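Workbench Order and Tool Return in the Shared Project Room
Final Report, Design Practice Module
Submitted by Tsegereda Belay and Struan Buchanan
Estdale Technical College, Welton Building

1. Background

The project room on the ground floor of the Welton Building is used by four student groups during the fall term. Each group has assigned hours, but the workbenches, hand tools and small cordless tools are shared. At the end of the last academic year, the department asked for a study of how the benches are used and whether a simple set of rules could shorten the time students spend looking for tools.

The present report covers the period from the start of term to the first week of December. It describes the existing layout, the method used to record tool searches, the changes that were tried, and the results. Recommendations for the spring term are given in Section 5.

2. Existing Conditions

The room contains a row of workbenches along the window wall and a storage cabinet beside the door. Before the project began, the cabinet held all hand tools in mixed drawers. Labels had been added by earlier groups in different styles, and several no longer matched the contents. Students had therefore developed the habit of leaving tools on the bench where they had last been used.

This habit is understandable. A cordless screwdriver is needed many times in one session, often for less than a minute at a time, and walking to the cabinet after each use is slow. The difficulty arises at the change of groups. A tool left lying on a bench may be in use, waiting to be used, or simply forgotten, and the next group has no means of telling which.

Small printed parts present a related problem. They are light, they are easily covered by other items, and they are seldom labeled. Flat material such as card is also set down wherever there is space, and smaller items are then placed on or under it.

3. Method

Searches were recorded on a paper form kept at each bench. A search was defined as any occasion on which a student stopped work to look for a tool or part that was not in the expected place. Students entered the item, the place where it was found, and the time taken. Forms were collected each Friday by the authors.

In the first phase no changes were made. A total of 302 searches was recorded. Of these, 55 were for cordless screwdrivers or their bits, more than for any other item.
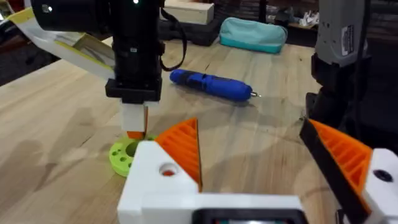 The second phase began on 8th November. Three changes were introduced together:

Each bench received a marked resting area for powered hand tools, placed toward the back edge and within reach of a seated student.

Screwdriver bits were to be returned to the Irnel bit case before a group left the room. Leaving a bit fitted in the tool was permitted only during a session.

Printed parts still in use were to be kept in a shallow tray with the group's name on it. Parts without a name were moved to a common box at the end of the day.

The authors considered a sign-out sheet for every tool but did not adopt it. An earlier trial by the Suksawat group had shown that students stopped filling in the sheet after the first few sessions.

4. Results and Discussion

The second phase was shorter than the first, and the two totals should not be compared directly. Searches for cordless screwdrivers and bits fell to 11. The drop was clearest at the start of sessions, when a new group would previously have checked several benches before beginning work.

The marked resting areas were well accepted. Students reported that they used them without having to think about it – one respondent noted that the tool now went back to the same spot between screws, even when no one else was in the room. The bit case was less successful. On some evenings it was found open on a bench, and two bits had not been located by the time of writing.

The trays produced mixed results. Groups with many small parts used them consistently. Groups working on larger assemblies tended to place parts directly on the bench surface, which was more convenient during fitting and testing. The authors do not consider this a fault in itself, provided that the surface is cleared before the next group arrives.

Some limitations should be noted. The forms depended on students recording their own searches, and short searches were probably left out during busy sessions. The three changes were also introduced on the same day, so their separate effects cannot be determined.

5. Recommendations

It is recommended that the marked resting areas be kept and repainted over the winter break with a more durable paint. The bit case should be fixed to the cabinet door at standing height. Trays should remain available, with their use left to each group.

Old drawer labels should be removed in full before new ones are applied. The authors have prepared a label list, which is attached as Appendix B. The blank search form is attached as Appendix A and may be copied for use in other rooms.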